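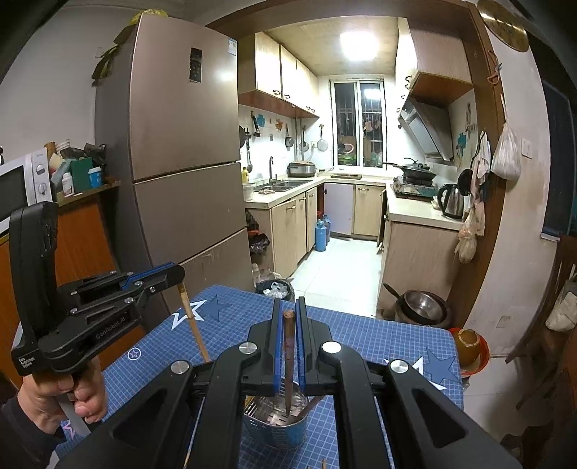 Sornus Table Set: Hồ chopsticks, utensil basket and Arno tablecloth

Item 192
Sold by Umcombe, kitchen and table goods
Page last changed 8 March 2020

This set is made for the family table, where chopsticks are used every day and have to be kept somewhere between the meals. It contains wooden chopsticks, a perforated basket to stand them in, and a blue cloth with stars. You can buy all the parts together or each part alone.

The chopsticks

The Hồ chopsticks are of plain shape, with a thick end for the hand and a narrow tip for the food. We send 20 single sticks, so ten pairs. The color of the wood goes from light to brown, and we do not sort them by color before packing. Customers who wish to have all sticks of one tone should write this in the order note and we will try to find them, but it can take some days longer.

There is no lacquer on the Hồ model. We recommend to wipe them with a little kitchen oil before the first use and then again when the wood looks dull.

The basket

The basket has slotted perforations, so the water goes out and the air comes in. It is wide enough that the chopsticks lean on the rim and do not stand very close to each other. Spoons and small forks can be put in it also. For very thin sticks (for example the cocktail kind) we do not recommend it, they can slip through a slot.

It has no drip tray. If you put washed utensils in it, place it near the sink first, or lay a folded towel under it. Many of our customers keep it on the dining table the whole day and carry it to the sink only for washing.

The tablecloth

Arno is a blue cloth with a fine pale grid. On the grid are printed stars in different sizes – white, pink and dark blue ones – and small circles, one of them with a heart. The stars are not placed in a regular pattern. When you order two cloths for a long table, please do not expect that the print continues from one to the other. 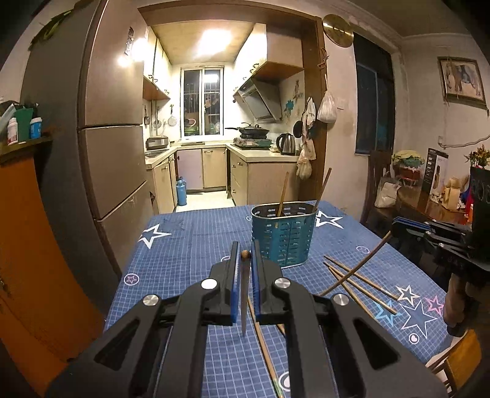
Care

Chopsticks: wash by hand with mild soap and dry them with the tip down. Please do not leave them in water during the night.
Basket: wash with a soft brush. A toothbrush is good for the slots.
Cloth: machine wash at 30 degrees, inside out. Iron on the back side only.

Ordering and delivery

The complete set is packed in one flat box and one small box, which may arrive separately. The cloth can be exchanged if it is unused and still folded. Chopsticks we cannot take back after the paper band is opened.

For restaurants and canteens we offer the chopsticks without basket, in cartons of 3,000 single sticks. These orders are made two times in the year, and the next one closes in December.

Spare parts

Single pairs of chopsticks and the basket alone are always available. The pink napkins that belonged to the older Arno series are sold out and will not be made again. A plain blue napkin is in preparation – please ask us for a piece of the fabric if you want to compare the color at home.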